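Stistalgate Neighbors Help Board
Home and Family

How do I get a red wine ring out of a marble top?

Posted by Yvonne Whiteley

Hello all, I hope somebody can point me in the right direction. My aunt left me an old washstand with a marble top, and it has been in our hallway ever since we moved to Ashworth. We had people over in August and one glass must have stood there all night, because in the morning there was a ring. I wiped it with warm water and dish soap and it faded a little, but you can still see it when the lamp is on. There is also a dull patch next to it that I can feel with my fingertip, and I don't know if that is the same problem or a different one.

My sister says vinegar. My neighbor says never, ever vinegar. I would dearly like to hear from someone who has done this before I make it worse!

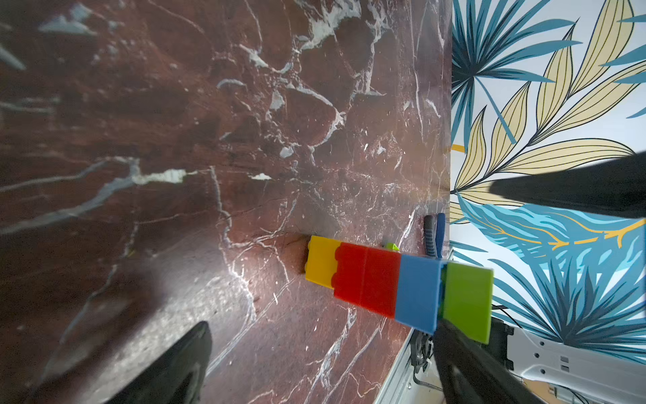 The top was last polished when my aunt was still alive, so I can't tell you if it was ever sealed. A man from Stistine quoted me 400 dollars to come out and refinish the whole thing, and that is more than I want to spend on a hallway table, fond as I am of it.

3 replies

Lionel Tapley
Your neighbor is right, please keep the vinegar in the kitchen. Lemon too. Acid eats marble, and I would bet the dull patch is an etch from the wine and the ring is a stain, so you have two jobs there.

For the stain, mix baking soda with 3 percent hydrogen peroxide until it is like thick peanut butter. Spread it over the ring, tape plastic wrap on top, poke a few holes in it and leave it for 25 hours or so – a day, in other words, I just never remember to take mine off on time. Let it dry out, lift it with a plastic scraper and rinse. You may need to do it 2 times. Try a hidden corner first, as peroxide can lighten a dark stone.

The etch won't come out that way. You need marble polishing powder, a damp cloth and a good bit of patience.

Sandra Whitlock
just put a doily on it lol

Dorothy Lockwood
I second everything Lionel wrote. I used the Skonar powder on my mother's dresser and paid 20 dollars for a tub that will outlive me. Work in small circles, keep it damp, and wipe it clean before you judge it. Put a sealer on once the stone has had a few days to dry, and do let us know how you get on, Yvonne!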